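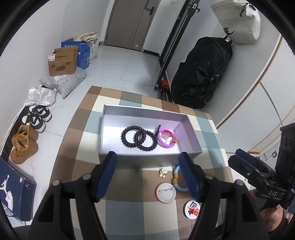

Stretched spiral hair ties made of plastic can usually be restored with hot water. Remove trapped hair first, then wash the tie in mild soap and rinse it. Coiled ties, such as the two black ones in the open box, should be treated one at a time so that the loops do not set while tangled. Keep beaded bands out of the water, as glue may soften.

Heat water to 40 degrees and lower the tie in with a spoon. If the coils have not closed after five minutes, raise the temperature in small steps, stopping well short of boiling. Lift the tie out, lay it flat on a towel and leave it for 25 minutes without pulling.

Fabric-covered elastic does not respond to this method. Once the rubber core has perished, replace it.

Last updated: Oct 19, 2024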